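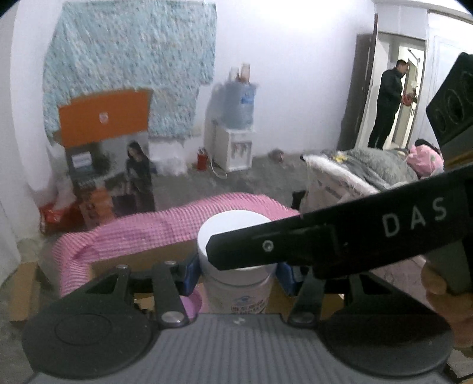 4. Do characters on the pack sell the product?

4.1 The claim and where it comes from

The belief that a printed character raises sales is repeated so often in the packaging trade that few reports bother to defend it. Most of the reports we read cite another report, and that report usually cites a third. When we followed the trail back, it tended to end in a small choice task where children were shown two packs, one plain and one with a character, and asked which they liked. Liking a pack in a quiet room is a weak stand-in for buying it in a store, where an adult holds the money and the plain pack may be cheaper or closer to hand.

The Zestoveo trial is the one most often quoted in sales material. It reported a clear rise in sales after a fruit drink was moved into new cartons with a character on the front. We asked for the trial records and were given a partial set. The new cartons went on sale in the same week as a price cut, and in the Drandden stores they were also moved from a low shelf to one at eye level. Either change could account for the rise. The trial report mentions the price cut in a footnote and leaves out the shelf.

4.2 The Lumska store data

Our own data come from 59 small grocery stores in Lumska, all supplied by the same wholesaler, Chaudhry. Over six months the wholesaler logged orders for 103 product lines in small cartons, tubs and pouches. We coded each line by whether a character appeared on the main face. A character was taken to mean any drawn figure with a face, human or animal. Mascots that formed part of a company logo were left out, and we admit that the line between the two was hard to hold.

Language was a further problem. Many of the imported lines carried little or no English, and our coders differed over how far this mattered. A pack such as the one in Figure 1 combines a cartoon with Chinese text, and a shopper may react to one, the other, or both. Shoppers who read the text also have information that other shoppers lack. Earlier work in this field has mostly treated foreign text as decoration. We doubt that this is safe in a town where a fair share of customers can read it.
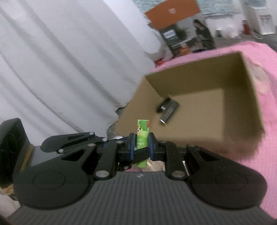
Figure 1. Small upright green carton printed with a cartoon character and Chinese text.

Taken at face value, lines with a character were reordered more often than lines without one. The gap shrank by more than half once price was included, and most of what remained went away when we compared lines within the same product group. Sweet goods carry characters more often than savory goods do, and sweet goods sell faster in these stores whatever is printed on them. A study that pools the two groups will find a character effect every time - and several published studies pool them.

4.3 What shoppers said

We also ran a short survey at the store exits, which gave 1009 usable responses. Shoppers were asked to recall one packaged item they had just bought and say what was on the front. Recall was poor. Color was named far more often than any figure or slogan, and a good number of those who described a character described one that was not on the pack in their bag. Shoppers with children along did somewhat better, though we cannot tell whether they had noticed the figure themselves or had it pointed out to them on the way to the register.

Poor recall does not rule out an effect, as a design may draw the eye without being remembered. But this argument is often made too freely. If a character works when it is recalled and also works when it is forgotten, it is hard to say what result would ever count against it. We would want to see eye-level shelf position held fixed and the price left alone for at least one full ordering cycle before giving the claim much weight.

4.4 Limits

Orders are a rough guide to sales. A store owner who believes that characters sell may stock more of them, and spoiled or unsold goods do not show up in the wholesaler's log. The stores are also alike in size and stock, so the results may not carry over to large supermarkets. Two lines changed their artwork in March, partway through the log, and were coded by the older design throughout. Dropping them made no difference to the price-adjusted result. Section 5 returns to the question of shelf height, for which the records are better.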